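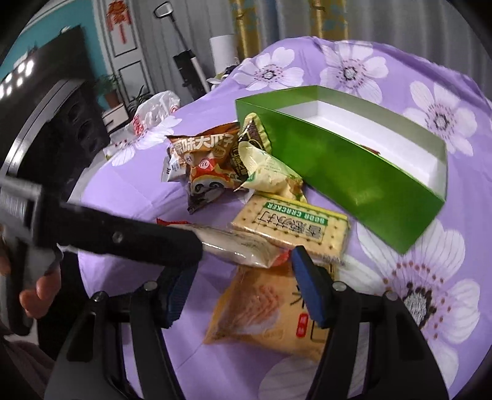

Une boîte, on ne la jette pas tant qu'elle ferme encore, écrit une répondante d'Iltberg dans la case laissée libre à la fin du questionnaire. La formule revient, avec des variantes, dans une grande partie des commentaires recueillis. Elle suppose que la valeur de l'emballage tient à sa fermeture plus qu'à son décor, et c'est cette hypothèse que nous examinons dans la présente section.

4.2. Conservation et remise en circulation des boîtes-cadeaux

L'enquête Trindilar porte sur 2838 foyers, interrogés par voie postale en April-mai, selon le calendrier commun aux deux vagues. Parmi eux, 57 % déclarent avoir conservé au moins une boîte-cadeau reçue au cours de l'année précédente. La conservation est plus fréquente dans les foyers avec enfants et dans les logements disposant d'un rangement séparé. Le revenu n'a pas d'effet net une fois la surface du logement prise en compte. Les sacs en papier, traités à part dans l'enquête Plelero, suivent une trajectoire plus courte : ils servent surtout à transporter autre chose dans les jours qui suivent, puis sont jetés.

Conserver n'est pas réutiliser. Une part des boîtes gardées reste vide dans un placard, parfois pendant plusieurs années. Les répondants qui les remettent en circulation y placent le plus souvent des objets de faible valeur, achetés séparément et réunis pour l'occasion.
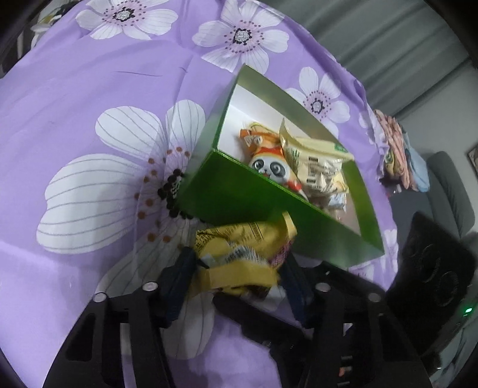
La composition du contenu distingue nettement ces dons des coffrets vendus tout faits. Dans un coffret du commerce, les produits relèvent en général d'une même gamme et sont calés par un insert. Dans une boîte garnie à la maison, les formats et les couleurs sont rarement accordés. La figure 4 en donne une illustration : un emballage orange et blanc à tête de panda y voisine avec un sachet crème à bande verte, dans une boîte d'un vert brillant à l'intérieur blanc. Les répondants ne présentent pas ce manque d'unité comme un défaut. Plusieurs y voient la preuve que le don a été pensé pour quelqu'un.

Deux limites doivent être signalées. Le questionnaire ne demandait pas si la boîte était revenue un jour chez son premier propriétaire, situation évoquée à Roman lors des entretiens préparatoires. Il ne permettait pas non plus de séparer les boîtes en carton des boîtes en métal, dont la durée de vie diffère sans doute. Ces deux points ont été ajoutés au guide d'entretien de la seconde vague.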